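24th March

Faint galaxy counts, third pass

Started again from the raw list this morning because I no longer trust the second pass. Keeping this in plain words so Aurelio can follow it when he gets back from the telescope run.

Where we were: the Prolto field, behind the big cluster, gave us 57 candidate dwarf galaxies. The draft abstract calls this "a substantial hidden population". I would like to know what it is hidden behind, apart from our own detection threshold. Of the 57, there are 30 that sit within a whisker of the cut. Move the cut by a tenth of a magnitude and a good part of them go. That isn't a population yet. It's a list of smudges with a hopeful title.

Ran Stesteo on the full mosaic with the default background box, then with the box halved, then doubled. The bright end doesn't care. The faint end cares a great deal, and it cares most in the strip nearest the cluster core, where the light between the cluster galaxies hasn't been taken out cleanly. Maite Iglesias said last December that the strip looked greasy to her and we should mask it. We didn't, and I was one of the people who said leave it in. Noted here so it's in writing.

Next, the fake galaxies. The procedure is the usual one: paint in artificial sources of known brightness and size, run the detection blind, see what fraction comes back. We put in 2000. I had assumed the input sizes were drawn from something measured. They weren't. They came from a file Aurelio Casado made for a different job, and every source in it is compact. Compact sources are easy to find. So our recovery fraction is flattering, but flattering in an odd direction: if the real ones are puffier we are missing more than we think, and the corrected counts should go up, which suits the abstract nicely. I'm wary of any mistake whose repair makes the headline better. Checked the size file twice for that reason.

There is also the matter of 2099 rows in the output catalogue. Two thousand went in. The extra 99 are either real sources being picked up alongside the fakes or fakes being split in two by the deblender. The script treats every row as a recovery, so it's counting somebody else's galaxies as successes. Changed the matching so that one input can claim one output, nearest position, and anything left over goes in a separate file. Haven't rerun the whole thing. On the small corner tile the recovery at the faintest bin dropped, as you'd expect, and I don't want to quote a number from one tile.

Magnification. This is the part I'm least happy with. The cluster bends and brightens whatever is behind it, and to say a galaxy is a dwarf we have to divide that brightening back out. We have two lens models, the Solico one and the older Tsikata one. Away from the cluster they agree nicely. Close to the critical line they don't agree at all, and that's where the most exciting objects are, naturally. An object that is tiny under Solico is merely small under Tsikata. The draft uses Solico throughout and puts the difference in a footnote. I'd put it in the abstract, or at least in the main figure as a proper error bar. 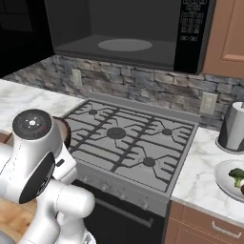
Can we still say these dwarfs were making most of the ultraviolet light at that epoch?

We can say it only if the steep slope at the faint end survives the new recovery fractions and both lens models, and so far it has been tested against neither.

For the slope itself, I refitted by hand on the brighter half of the sample, where I believe the counts. It comes out shallower than the draft value but within the error. Then I let the faint bins back in one at a time. The slope steepens with every bin, steadily, which could be nature or could be the correction taking over. In the last bin the correction is doing more work than the data. I'd drop that bin. Aurelio will say dropping it loses the whole point of going deep, and he may be right, but we should show the fit both ways and let people look.

Colours next. The selection wants a source to vanish in the bluest filter and be flat in the others. Fine for bright ones. For the faint ones "vanishes" means "we didn't see it", and at that depth we wouldn't see plenty of things. Some nearby red dwarfs and dusty closer galaxies could walk through that door. The contamination estimate in the draft was borrowed from a shallower survey. Borrowed estimates age badly. What I'd like is to take the brighter galaxies in our own field with good redshifts, dim them, add noise, and see which ones wander into the selection box. It's a day's work, maybe two if the noise map misbehaves.

Rang Maite after lunch. She's less gloomy than I am. Her view is that the three spectroscopic confirmations show the method works. My view is that three objects were chosen for spectroscopy because they were the brightest and best looking, and they tell us the method works on bright, good-looking objects. We left it there. She did agree about the strip, and she's sending me her mask.

Also asked her about the star formation rates. The draft turns ultraviolet light into a rate with a single conversion that supposes steady star formation over a long stretch. Small galaxies don't do steady. They flare and go quiet, and we'd catch them mostly when they flare, so anything we see is going to look busier than the typical one. She thinks a paragraph will cover it. I think it wants a test with a bursty history, even a crude one. Low on the list all the same.

One thing that did hold up: I was ready to blame the correlated noise from the drizzling for a chunk of the faint sources. Inverted the mosaic and ran detection on the negative. Very few came back at our threshold, and the ones that did were mostly around bright stars. So pure noise peaks aren't the main trouble. Credit where due. It doesn't clear the cluster strip, where the leftover light is positive and the inverted test won't catch it.

To do:
Apply Maite's mask and rerun Stesteo on the full mosaic, all three box sizes.
Redo the fake sources with a spread of sizes. Find a measured one this time.
Check whether the leftover 99 sit on top of known sources.
Run both lens models through to the final counts, not just to the magnitudes.
Dimming test for contamination.
Ask Aurelio where the size file came from before that, and whether any other script reads it.

The disk is nearly full again, by the way. The old Tsikata grids are taking most of it. Don't delete them until the comparison is done. The copy on the other machine stops partway through and I haven't found out why.

Left the corner tile running with the new matching and the old sizes, so there's one clean before-and-after to look at. Output goes in the folder marked pass3, log in the same place. If it has died overnight, the likely culprit is the position match running out of memory. Split the tile in half and start it again.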